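# Mitkocherin oder Mitkocher für unsere Mittagsküche in Rostton gesucht

Hallo zusammen, ich bin Hildegard und koche seit einer halben Ewigkeit im Kırmızıgül, dem kleinen Mittagslokal hinter dem alten Postamt. 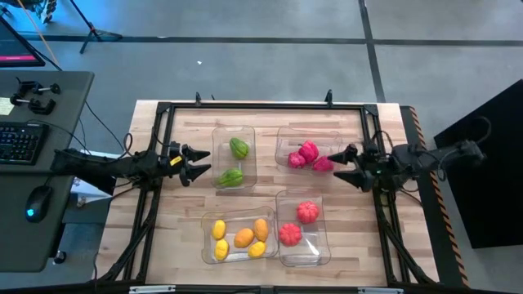
*Nach Sorten getrennt in durchsichtigen Behältern auf der Holzplatte.*

Ab Februar brauche ich Verstärkung, weil Maëlle Kowalchuk nach Grodmont zieht und dort ihre eigene Backstube aufmacht (ich freue mich riesig für sie, aber sie wird mir furchtbar fehlen!). Gesucht wird jemand für die Vormittage, von 8 Uhr bis zum Ende des Mittagsgeschäfts, meistens ist das gegen halb drei.

**Was bei uns so anfällt**

- Gemüse putzen und schneiden, und zwar viel davon. An guten Tagen gehen mehr als 100 Teller raus.
- Suppen und Eintöpfe ansetzen, abschmecken, nachwürzen
- Lieferungen annehmen und den Kühlraum in Ordnung halten
- zwischendurch mal an die Ausgabe, wenn die Schlange bis zur Tür steht

Eine Kochlehre musst du nicht haben. Maëlle kam damals aus einer Buchhandlung und konnte gerade mal Linsen kochen — nach ein paar Monaten hat sie die halbe Speisekarte umgeschrieben. Mir ist wichtiger, dass du gern isst, früh aus dem Bett kommst und Bescheid sagst, wenn dir etwas zu viel wird. Deutsch brauchst du so weit, dass wir uns über den Lärm der Abzugshaube hinweg verstehen. Die Hygienebelehrung kannst du nachholen, die Gebühr übernehmen wir.

Wir sind zu sechst, ganz unterschiedlich alt, und duzen uns alle. Gegessen wird vor der Öffnung gemeinsam am langen Tisch, darauf bestehe ich. Abends und an Feiertagen ist zu. Bezahlt wird nach Tarif plus Trinkgeld, das wir durch alle Köpfe teilen, auch in der Küche. Teilzeit geht, zwei Leute, die sich die Stelle teilen möchten, dürfen sich auch gern melden!

Schick mir bitte kein dickes Bewerbungspaket. Ein paar Zeilen über dich reichen, und schreib dazu, was du zuletzt für andere gekocht hast. Oder komm nachmittags nach drei vorbei und frag nach mir. Danach machen wir einen Probevormittag aus, der natürlich bezahlt wird. Feste Schuhe bitte mitbringen, eine Schürze bekommst du von uns.

Liebe Grüße
Hildegard Grube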